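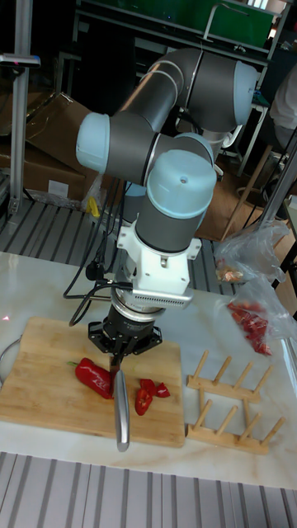 4.3 切菜任务的复现与评测设置

本节适用于想在自己的实验台上重跑Bareo切菜策略的读者。开始之前请先读完4.1的急停接线和4.2的手眼标定。原报告给出的成功率很高，我们对这个数字持保留态度，理由写在各步骤的注里。如果您只想录一段演示，可以跳过第6步以后的内容，但请不要把演示里的结果当作评测结果引用。

准备

1. 固定砧板。砧板四角贴防滑垫，再用限位块顶住靠近机械臂的一侧。手推砧板不应有可察觉的位移。

注：原报告没有说明砧板是否固定。Clotside的复现记录里，砧板松动时策略照样报告“完成”，因为完成信号只看末端高度，不看菜有没有断开。

2. 安装刀具。关闭夹爪使能，由一人持刀柄放入两指之间，刀尖朝下，另一人在控制台点动闭合。闭合后沿刀柄方向轻拉，确认没有滑动。

小心：装刀期间机械臂必须处于抱闸状态。不要一个人同时扶刀和操作控制台。

3. 整理线缆。夹爪线缆在手腕外侧留出的余量应够手腕转到软限位，又不能垂到刀刃的行程内。以最低速度空跑一遍下切轨迹，盯着线缆看，不要盯着屏幕看。

4. 重新设定刀具坐标系。换刀、磨刀或重新夹持之后都要做。参考点取刀刃最低处，配置文件里的默认值对应作者自己的那把刀，对您多半没有意义。

5. 设定力阈值。下切方向的接触力上限从较低值开始，逐级上调，直到能切断彩椒外皮为止，并把最终值写进记录表。

注：这是整套方法里最敏感的参数，论文正文却一次也没有提到。我们只在附带的配置文件里找到它，而且三月那一版和现行版本取值不同，更新说明里没有解释。

采集与训练

6. 采集示教数据。原配置使用300条示教轨迹。请把整只彩椒下刀和已切开的彩椒继续下刀分开标注，两类动作的受力差别很大，混在一起时训练损失依然好看，实际下刀却会偏。

7. 按默认参数训练，保存第500轮和第750轮两个检查点，两个都要评测。

注：原报告只给出了后者的结果。我们没有理由认为作者刻意挑选，但也没有看到排除这种可能的证据。Jasińska工具包自带的曲线图默认做了平滑，比较检查点之前请先关掉平滑。

评测

8. 随机化摆放。每次试验前由不参与打分的人摆放彩椒，果柄朝向按抽签表执行。不要凭感觉“随便放”，人随手放出来的朝向往往集中在少数几种。

9. 跑满84次试验，中途不得更换检查点或调整力阈值。因急停中断的试验计为失败，不得补跑。

10. 按下列标准打分，由两人各自独立完成：
完全切断，切片与主体分离：成功。
外皮仍相连：失败，另记“连皮”。
彩椒滚动后刀落空：失败，另记“落空”。
人手扶正后切断：失败，不论扶正的幅度大小。

警告：刀具未离开夹爪时，任何人不得将手伸入砧板上方。清理碎块前先按急停，再取刀。

关于结果的解释

完成以上步骤后，您得到的数字很可能低于原报告。请先检查第4步和第5步，再怀疑模型。若两步都无误，就如实上报较低的数字。原报告中“可泛化到多种蔬菜”的说法，目前我们只能当作作者的期望来读：公开的试验记录里，彩椒以外的样本太少，也没有列出失败案例。Lernard基线在同样的评分标准下尚未有人跑过，所以两者之间的优劣暂时无从谈起。

记录表填好后连同原始力数据一并存档，文件名中注明刀具型号和所用检查点。没有力数据的试验不收入汇总表。

本节最后修订：8月4日。刀具更换流程见4.4。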